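Ce que le robot nous laisse

Je travaille chez Lerton depuis vingt ans, au contrôle final des boîtiers de commande, et j'ai longtemps eu une réponse toute prête quand on me parlait d'automatisation : tant qu'il faudra sentir un bouton sous le doigt, on aura besoin de moi. Eh bien, depuis le mois de mai, je la ressors un peu moins fort, ma réponse.

Il faut que je vous raconte comment c'était avant. Un boîtier arrivait, on poussait les curseurs, on basculait les interrupteurs, on tournait le gros bouton, on branchait, on débranchait, et on recommençait. Soixante boîtiers par poste quand tout allait bien. Au bout d'une heure, la tête partait ailleurs et les mains continuaient toutes seules (j'ai organisé le mariage de ma fille comme ça, plan de table compris !). Le soir, par contre, le pouce droit me rappelait exactement ce que j'avais fait de ma journée.

Alors quand la direction a annoncé la cellule Saleo, avec ses deux bras, je ne vais pas jouer les héroïnes : j'ai d'abord pensé à mon pouce, et c'était plutôt une bonne nouvelle. J'ai pensé à mon salaire dans l'escalier, deux minutes plus tard.
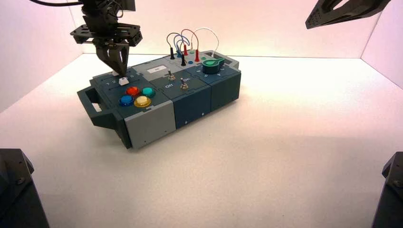
Un boîtier de commande dans la cellule de test, la pince juste au-dessus d'un curseur.

Ce qui a changé, pour nous, c'est surtout le rythme. Avant, je décidais. Si un curseur accrochait, je m'arrêtais, je le repassais trois fois, j'appelais Waldemar Sobczak de l'atelier de montage et on discutait le bout de gras en cherchant d'où ça venait. Maintenant le défaut s'affiche sur un écran, avec un code, et le boîtier part sur une étagère. Waldemar le récupère en fin de poste. On se croise à la machine à café, il me dit « encore des 20 aujourd'hui », je hoche la tête, et voilà notre discussion technique. Le 20, c'est le code du curseur qui force. Je trouve ça un peu triste, même si les pièces sont mieux suivies qu'à l'époque de mon cahier à spirale.

Et puis il y a le mot « accompagnement », que j'ai entendu à toutes les réunions. Dans les faits, on a eu une demi-journée de formation, avec un monsieur très aimable de chez Górecki qui parlait vite et qui avait un train à prendre. J'ai appris le reste en appuyant sur les menus, avec ma collègue qui notait tout sur des post-it. Chez Rellero, où travaille mon beau-frère, ils ont demandé aux opératrices d'écrire elles-mêmes les séquences de test avant l'arrivée des machines. Elles ont râlé, ça a pris des semaines, et aujourd'hui ce sont elles qu'on vient chercher quand il faut modifier quelque chose. Je les envie, je le dis franchement.

Parce que mon vrai reproche est là. Le geste, qu'on me le prenne, d'accord, je le donne volontiers, et la tendinite avec ! Mais vingt ans à toucher des boutons, ça apprend des choses : qu'un interrupteur trop mou passera le test et reviendra du client, qu'une fiche qui entre trop facilement, c'est louche. Il aurait fallu nous asseoir autour d'une table et nous le demander. On a payé la machine, on n'a pas payé les heures pour ça.

Je ne regrette pas l'ancien poste, je dors mieux et j'ouvre à nouveau mes bocaux sans aide. Je voudrais simplement que la prochaine fois (il y aura une prochaine fois, on nous parle déjà de l'emballage), on vienne nous voir avant de signer le bon de commande. Les filles de l'emballage ont commencé leur liste. Je leur ai prêté mon cahier.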